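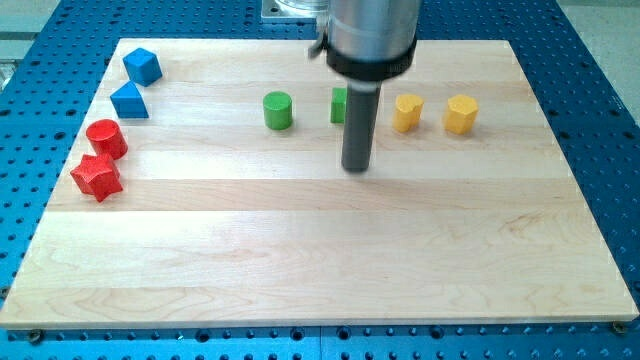
A board of pale maple strips on a perforated blue table.

Keeping the Floor: A Conversation with Wanda Kwiatkowski

Published 31/03/2016

The Nowakowski Hall has served the town of Prallach as a ballroom, a polling place, a gymnasium and, for one winter, a grain store. Its maple floor has outlasted all of these uses. Wanda Kwiatkowski has been responsible for the care of the floor since 2000, first as assistant and later as head of building conservation for the Cludska Trust, which holds the hall on behalf of the town. She spoke with Zofia Michalski of the Trust's publications office shortly before the reopening of the main room.

The closure began in November, when the last of the season's dances had ended. Ms. Kwiatkowski had asked for the work to be scheduled then for several years. "The boards are at their most honest in the cold months," she said. "The heating is on, the air is dry, and every gap shows itself. In August you could walk the whole room and believe there was nothing to repair."

The main room measures 126 feet along its longer wall. The boards run in that direction, toward the stage, and most date from the rebuilding of the hall after a fire in the east wing. Records of that work are incomplete. The invoices name the timber only as "best hard maple," and the name of the mill has been lost to a water stain.

Asked why maple was chosen, Ms. Kwiatkowski pointed to the uses the hall was expected to serve. Hard maple has a fine, close grain and resists denting. It does not splinter easily under heavy shoes. "The builders wanted a floor for dancing, and they had seen what happened to pine," she said. "There is a pine floor in the upstairs committee room. You can read every chair that has ever been dragged across it."

Maple also has its difficulties. It takes stain unevenly and moves a good deal with changes in humidity. Ms. Kwiatkowski regards the second point as the more serious. During an earlier repair, carried out before her time, new boards were fitted tightly in a dry month without being given time to adjust to the room. By the following summer they had swelled and lifted near the north door. The section was taken up again, and the hall lost most of a season's bookings.

For the present work, replacement boards were stored in the hall for 21 days before any were cut. Moisture readings were taken each morning and entered in a ledger kept by the stage stairs. Ms. Michalski was shown the ledger, which also records the weather, deliveries and, on one page, a dispute over the location of the good broom.

The question of color drew the longest answer of the interview. New maple is creamy and pale, and it deepens with age to something nearer honey. A new board set among old ones will stand out for years. Some conservators tint the new wood to match. Ms. Kwiatkowski does not.

"I was trained to tint, and I did it for a long time," she said. "Then I went back to look at my own early repairs. The old wood had gone on changing, and the tinted boards had changed in their own direction. They looked worse than if I had left them alone. Now I choose boards by grain and let the light do the rest. People write to us to complain. I answer the letters and ask them to come back in ten years."

A total of 16 boards were replaced, most of them near the radiators. Elsewhere, the old finish was removed by hand scraping and light sanding. The Trust had considered sanding the entire room by machine, which would have been faster and less costly. Ms. Kwiatkowski advised against it. Each full sanding takes away wood that cannot be put back, and by her measurements the floor can bear only two more before the tongues of the boards are exposed.

"That is a decision which belongs to the people who come after us," she said. "I would like to leave them both sandings, if I can. It depends a great deal on the heels."

The matter of heels is a sensitive one in Prallach. The Flostine Dance Society, the hall's oldest regular tenant, was asked last year to adopt heel covers for practice evenings. Discussions were, in Ms. Kwiatkowski's words, "courteous and extremely long." An agreement was reached in which covers are worn at practices but not at the spring and winter balls. She considers the result fair. "A floor that may not be danced on is only a large piece of furniture," she said.

The finish is a hardwax oil, applied in two thin coats. It wears sooner than varnish but can be renewed in small areas without closing the room. Daily care will consist of dry sweeping, with a barely damp mop used only where something has been spilled. Rubber-backed mats are no longer permitted at the doors.

Ms. Kwiatkowski intends to remain in her post until a successor has been trained. She is writing a handbook for that purpose - the present draft has no chapter on tools, as she has not yet settled on the order - and hopes to deposit a copy with the Trust's library. The ledger will stay at the hall.

Asked whether she dances, she said that she had taken lessons in the main room as a girl and had spent most of them looking down.

The main room is open for bookings. Inquiries should be made in writing to the Cludska Trust, Nowakowski Hall, Prallach.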